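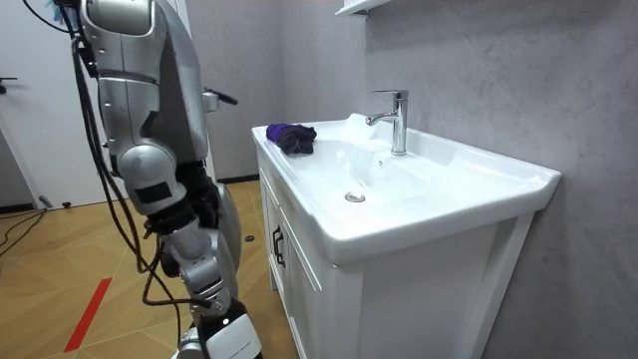 Housekeeping Guidance: Washrooms and Bathrooms

Cleaning a ceramic vanity basin

This guidance applies to the one-piece ceramic vanity basins fitted in the residential rooms at Delwood and Wurircombe. It covers the routine clean of the basin, tap, overflow and cabinet front. Showers, baths and toilets have their own pages and should be cleaned with separate cloths.

Before you begin

Bring the following to the room:

Two clean microfibre cloths, one for washing and one for drying
Dultum neutral washroom cleaner, diluted as shown on the bottle
A soft brush with a narrow head
Household gloves
A bag for used cloths

Remove toiletries and other personal items from the basin ledge and place them on a clean, dry surface. Residents' belongings must not be put on the floor. Open the window or switch on the extractor, and check that the plug hole is draining freely. If it is not, stop and report the fault on form 698 before adding any more water.

Stage 1: Remove loose dirt

Grit, hair and dried toothpaste must be lifted off before any rubbing takes place. Rinse the bowl with warm water from the tap, guiding it round the sides with a cupped hand. Wipe the flat ledge with a damp cloth, working from the back corners towards the front lip. Rinse the cloth often and wring it out well.
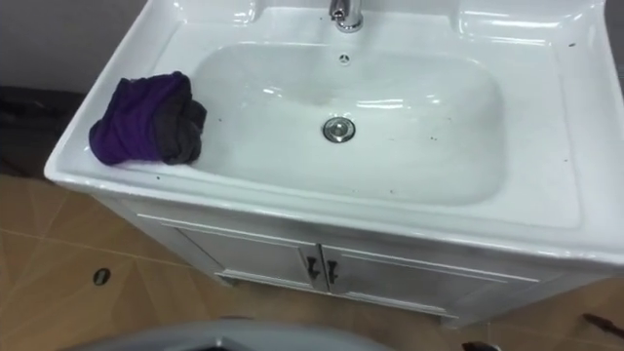

Dry debris on glazed ceramic is easily missed under bright lighting, particularly where the ledge turns down into the bowl. Stand to one side of the basin and look across the surface before applying cleaner. Small dark specks such as those on the ledge and inside the bowl should be picked up with a damp cloth and rinsed away. A cloth in use may be left on the ledge between stages, but it must not be left there when the room is finished.

Stage 2: Wash the bowl

Apply the diluted cleaner to the cloth. Do not spray it directly on to the tap. Begin at the rim and work downwards in overlapping strokes, finishing at the plug hole. Use the flat of the cloth on the sides and a folded edge around the metal fitting at the bottom. Where there is limescale, lay a cloth dampened with cleaner over the mark for 2 minutes and then wipe again. Scouring pads, powders and bleach are not permitted on these basins.
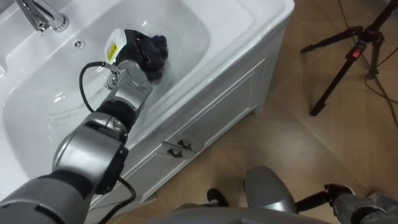

Wiping the inside of the bowl with a dark cloth.

Stage 3: Overflow, stopper and tap

Clean the rim of the overflow hole with the narrow brush, then rinse it. Wipe over the stopper and the ring around it. If the stopper lifts out, clean its underside and replace it firmly. Wash the tap last, including the back of its base where water collects, and rinse all parts with clean water.

Stage 4: Dry and finish

Dry the tap, ledge and bowl with the second cloth. Chrome should be buffed until no water marks remain. Wipe the cabinet front with a cloth that is barely damp, following the raised mouldings and going behind the handles. Dry it immediately, as standing water may damage the painted finish. Return all personal items to their original places.

Place both cloths in the bag for laundering and enter the room on the cleaning record.

Supplies and repairs

Replacement cloths and brushes are ordered from Insaurralde under stock code 2874. Chips, cracks and loose taps should be reported to the site office on extension 3000. A cracked basin must not be used or cleaned until it has been inspected.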